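课程资料 > 食品与农产品 > 采后处理导论 > 讲义

第5讲 叶菜采后：失水、呼吸、包装

2021年6月27日整理，Skye Crichton 的课堂笔记加我自己的板书。上次那份有几处抄错，以这份为准。教室还是Picard楼，没改。

先把上一讲没讲完的收个尾。

上次说到果菜和叶菜的区别，讲到一半下课了。补一句：果实有表皮蜡质，有的还有后熟，叶子没有这些本钱。叶片天生就是干蒸腾这活的，面积大，薄，气孔多，离了根以后水只出不进。所以叶菜的问题首先是水的问题，其次才是别的。考试写反了要扣分。

另外有人问洋葱算不算叶菜。植物学上吃的部分是叶鞘，鳞茎，但采后处理上不归这里，归干燥贮藏那一类。跟生菜放一起讲没有意义。结球甘蓝算，不过它外叶裹内叶，自己给自己包装，后面单独说。

一、采下来以后还活着

这一点反复讲，还是有人写"采收后生命活动停止"。没有停。细胞还在呼吸，酶还在工作，膜还在维持。切断的是供给：水断了，矿质断了，光合基本也断了（暗处存放就是彻底断了）。消耗还在继续。

呼吸作用：糖 + 氧 → 二氧化碳 + 水 + 热。板书写全式，笔记里写简式就够。

要记的几层意思：
消耗底物，甜味、干物质往下走。
放热。堆在一起热散不掉，中间温度往上爬，温度上去呼息又加快，循环。所以大垛中心先坏。
耗氧、产二氧化碳，密闭的小空间里气体成分会变，这是后面讲气调的基础。
产水。但别指望这点水补失水，差得远。

呼吸强度跟什么有关：
品种和器官。嫩的高，老的低。芦笋尖、菠菜、西兰花这些都是高的，土豆、洋葱低。结球的比散叶的低一些。
温度。最要紧。温度每升一个十度，反应速度翻两到三倍，这个系数叫Q10，常温范围内大致成立，极端温度下不成立，高到一定程度酶失活就往下掉了。
损伤。切、压、揉、擦，呼吸都上去。伤呼吸，愈伤那一套叶菜基本指望不上。
气体。降氧、升二氧化碳会压呼吸，压过头就无氧呼吸，出酒味。
病害。染了菌的组织呼吸也高，分不清是菜的还是菌的，一起算。

Angus MacLeish 那个预冷的例子，上课讲得太快，再写一遍。Nonholm的一个菜场，早晨采的散叶生菜，一半直接进冷库，一半在棚下面放到中午再进。同一批种子同一块地。冷库设定一样，出库的时候拿来对比，后一半外叶明显软，切口发红褐。他的结论是冷库不是用来降温的，冷库是用来保持温度的。降温要靠预冷。这句话记住，考过。

为什么冷库降不动：普通冷库制冷量是按保持设计的，风速也小，箱子码得密，冷空气从垛外面溜过去，中间根本不过风。纸箱又保温。结果外圈凉了中间还热着。

预冷方式，叶菜常用的：

真空预冷。抽真空，水在低温下沸腾汽化，带走热。表面积跟重量比越大越合适，生菜、菠菜最好。快。缺点，设备贵，而且要失一点水，可以预先喷水补。根茎类不行，表面积太小。

冷水预冷。快，便宜，不失水。缺点是水脏了就是交叉污染，一箱带菌全池都带。水要换要消毒。包装材料还得耐水，纸箱不行。

差压预冷。风机在垛一侧抽，强迫冷风从箱孔穿过去。箱子必须有孔，孔还得对齐。很多人箱子买得很好，码的时候孔全错开了，等于没孔。

冰预冷。碎冰撒在箱里。西兰花、葱还在用。水会滴，不耐水的箱子又不行。散叶生菜不建议，叶子碰冰会有冻斑。

（课上问的：家里的冰箱算哪一种？哪种都不算，就是冷库，而且是很弱的冷库。）

二、失水

驱动力是水汽压差。叶内空气基本是饱和的，外面没饱和，水就往外走。差越大走得越快。两个东西决定差有多大：温度和相对湿度。

经常出的错：只看湿度。同样的相对湿度，温度高的时候水汽压差大得多。所以"湿度已经很高了为什么还蔫"，先看温度。还有一种情况，菜是热的，空气是冷的，菜体内水汽压按菜温算，空气按气温算，差就更大。刚进库那一段失水最猛，就是这个道理。又回到预冷。

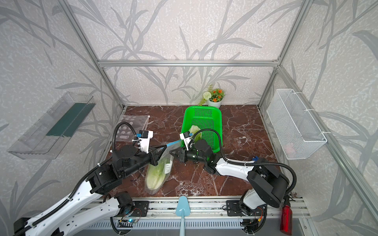 风。有风就把叶面那层湿空气吹走，边界层变薄，失水加快。预冷要风，贮藏要少风，两件事要求相反，所以最好是两个地方做。小规模做不到，只能预冷完了把风机调低，或者盖一层膜。

失水的后果，按出现顺序：
光泽没了。
发软，叶缘卷。
重量下来，卖的是重量，直接是钱。
膜系统受影响，叶绿素分解加快，发黄。
胁迫下乙烯也会动，老化提前。
维C掉得快。

叶菜失水到什么程度算不能卖，不同品种差别大，散叶的比结球的早得多。教材后面的表自己查，不要背我上课随口说的数。

蔫了还能不能回来？轻度的能。浸凉水，细胞吸水膨压恢复，看着又挺了。但是营养和寿命回不来，而且泡过的表面带水，再存更容易烂。回水是给马上要吃的用的。课上有同学说超市天天喷水，喷水主要是提高叶面附近湿度顺便好看，喷太多叶心积水，照样烂。

三、水多了也不行

失水和积水是一对矛盾，这一节的核心，慢一点看。

湿度要高，最好接近饱和。可是表面不能有自由水。自由水就是能流动能成膜的那种，细菌靠它繁殖和移动，软腐病基本都从这里起。叶柄基部、叶心、被压的那一面，最先。

冷凝水从哪来：
热菜进密闭袋，呼吸产热产水，袋壁凉，结露。
冷菜拿到热环境，空气中水汽在菜表面结露，俗称出汗。
冷库温度上下跳，跳一次结一次露。波动比平均温度高一点更伤。

所以洗完的菜一定先去水再装。甩干，沥干，吹干，看条件。甩的力度，嫩叶别太狠，机械伤又来了（呼吸那一节的第三条）。沥水用带孔的容器，侧面底面都通才行，只有底孔没有侧孔的，菜一压底下就积水。容器底要架空或者搁在有槽的面上，直接贴台面的话底孔等于堵上一半，这点作业里只有几个人写到。
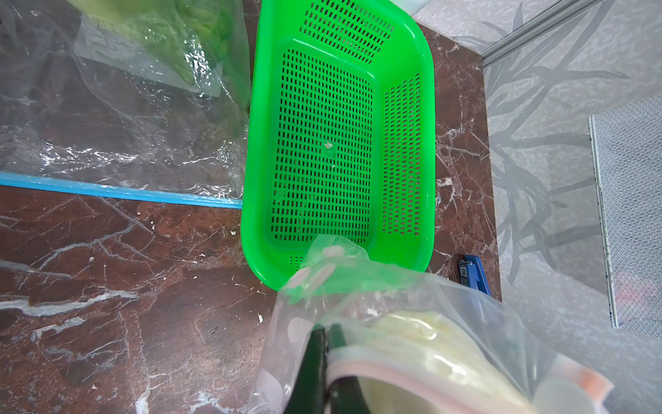 图：带孔塑料篮，旁边为自封袋装叶菜

沥水时间没有标准答案。看叶型，看堆多厚，看空气。皱叶的兜水，平叶的快。堆厚了上面干了下面还滴。中途翻一次比多等有用。

Flimness 那边的老做法是洗完铺在棉布上，卷起来，连布一起放阴凉处。布吸自由水，同时布里湿度又高，两头都照顾到了。现在家里用厨房纸是一个道理。纸湿透了要换，不换就变成湿源。

要不要洗了再存？两派。洗了再存的好处是拿出来就能用，土里带的菌去掉一部分。坏处是带水、带伤。不洗的好处是少动手。我的意见：量小、几天内吃完，洗净去水再存可以。量大或者要放久的，不洗，只去掉烂叶和泥块。商业上即食菜是洗的，但是人家有消毒、有离心、有冷链全程，不能拿来类比。

四、包装

包装在叶菜这里干几件事：挡失水，挡碰压，调气体，挡脏东西，顺便卖相和标签。五件事经常互相打架，挑主要的。

材料：
PE袋，水汽透得少，氧和二氧化碳透得相对多，便宜，最常见。
PP，挺，透明好，容易起雾，要做防雾处理。
PVC保鲜膜，透气好粘性好，现在用得比以前少。
打孔膜，孔大的只管不积水，孔微的可以调气。
纸，吸湿，保护碰压，不挡失水。

自封袋。家用最多。封死以后气体就是菜自己说了算，袋大菜少问题不大，塞满了容易缺氧。封口前别拼命挤空气，挤瘪了叶子受压，而且氧的余量也没了。也别吹胀。留一点就行。有人喜欢吹一口气进去再封，说是增加二氧化碳，理论上沾点边，实际上吹进去的是湿热空气加口腔细菌，不要。

袋子重复用可以，洗净晾干，拉链槽里容易藏泥和菜汁，用软刷。装过生肉的不回来装菜。这条不讨论。

自发气调（MAP）：呼吸耗氧，膜往里透氧，两边平衡了就稳定在一个低氧高二氧化碳的状态。设计要对得上四个量：菜的呼吸强度，装量，膜面积，膜透性。温度变了平衡就破了，因为呼吸随温度涨得快，膜透性随温度涨得慢。所以MAP在冷链断掉的时候反而更危险，袋里很快缺氧。期末大题的常客。

伤害症状要会认：
低氧：异味，酒味，叶色暗。
高二氧化碳：生菜中肋出褐斑，叫褐斑病（brown stain），跟细菌性的不是一回事，斑的边缘颜色深一些。
乙烯：生菜出锈斑（russet spotting），沿中肋的小红褐点。所以生菜不跟苹果、香蕉、熟番茄放一起。
冻害：水渍状，半透明，化了以后塌。
细菌软腐：黏，臭。

前面四种是生理性的，不传染，最后一种传染。分级的时候处理方式不同。这个表去年没给，今年给了，不许再写"发黑变质"四个字糊弄。

结球甘蓝补充：外叶留着别剥光，留两三层包叶当包装。切口会干缩褐变，正常，用的时候削掉一薄片就行。半棵的切面用膜贴紧，先吃切面那一边。

Nemard 的案例（阅读材料第二篇），简单讲一下为什么选它。一个小合作社，给几家餐馆送叶菜，餐馆老投诉发黄。他们先换袋子，换了三种，没用。后来查了一圈，问题在车上：车厢前半截装苹果。乙烯。分车以后投诉就少了。读的时候注意他们的排查顺序，哪一步可以提前。文章里有一个图横坐标标错了，单位应该是小时，不是天，看的时候自己改。

五、家庭和小厨房的操作（实践课用）

不分步骤了，写要点，实践课照这个来。

买回来尽快处理，不要连着超市的扎带塞进去。扎带勒的那一圈最先烂。
烂叶、折断的叶先挑出来。一片烂的能带坏一把。
根带泥的，泥留着也行，用纸裹住根，别让泥弄到叶上。
洗：凉水，水多一点，漂，不要对着龙头冲。换水。
去水：沥，再吸。叶心朝下。
装：袋里垫一张纸，叶子松着放，重的不压轻的。
放：冷藏室果蔬抽屉，离后壁远一点，后壁会冻。
标日期。实践课扣分最多的就是没标日期。
香草另算。罗勒不进冰箱，冷害，发黑。香菜、欧芹可以插水里套袋，放冷藏。

台面和工具：沥水篮、盆、刀、板，用完洗，篮子的孔要刷，孔里干了的菜叶渣很难掉，先泡。石材台面用中性清洁剂，别拿醋去擦，大理石怕酸。生熟分开，这个不用多讲。

实践课分组，每组领一份生菜，分成两份，一份洗了沥干装袋，一份不洗直接装袋，同一个冰箱同一层。每天同一时间看，记外观、气味、袋内有没有水珠。称重用同一台称。不要中途打开袋子闻完了又封上，闻的那份单独留。记录表在附件里，最后一栏"备注"请写东西，去年交上来全是空的。

六、几个容易混的词

蒸腾和蒸发：活组织经气孔和角质层失水叫蒸腾，死的表面叫蒸发。采后叶菜两个都有，笔记里统一写"失水"不扣分。
冷害和冻害：冷害在冰点以上就发生，热带来源的菜才有，黄瓜、罗勒、空心菜。冻害是结冰。生菜、菠菜、白菜没有冷害，只怕冻。
保质期和货架期：前者是标签，后者是实际能卖多久。
预冷和冷藏：见第一节。再写混就没办法了。
相对湿度和绝对湿度：自己翻第二讲。
气调（CA）和自发气调（MAP）：CA是库里主动控制，MAP靠膜和菜自己。

七、作业

30分。交纸质，写名字，上次有两份没名字到现在没人认领。

1. 解释为什么刚采收的热菜直接进冷库时失水最快。写出水汽压差，画不画图都行。（9分）
2. Nemard 案例：列出合作社的排查顺序，给出你的顺序，说明理由。不超过一页。（9分）
3. 一袋MAP包装的菠菜，运输途中断冷。描述袋内气体变化和可能出现的症状。（7分）
4. 任选一种家里的叶菜，记录从买回到不能吃的变化，附存放条件。（5分）

第4题不要编。看得出来。

阅读：教材第19章前半，乙烯那节可以先跳过，下一讲专门讲。阅读材料第一篇是Skye Crichton 写的真空预冷综述，公式推导看不懂不要紧，看结论和那张对比表。

下一讲：乙烯，叶片衰老，脱绿。带计算器。十月份的实地参观去Nonholm，名单还没定，要去的课后找我登记，穿防滑的鞋，冷库里面冷，外套自己带。

补一条，刚才漏了：第二节说的"边界层"，课上画反了，箭头应该是从叶面往外。已经抄了的请改过来。还有板书上Q10写成O10，是手快，不是新概念。

标签：采后生理 / 叶菜 / 包装与贮藏 / 讲义

联系：课后或发邮件至教学秘书处转 Angus MacLeish　版权归授课教师所有，仅供选课学生使用　返回顶部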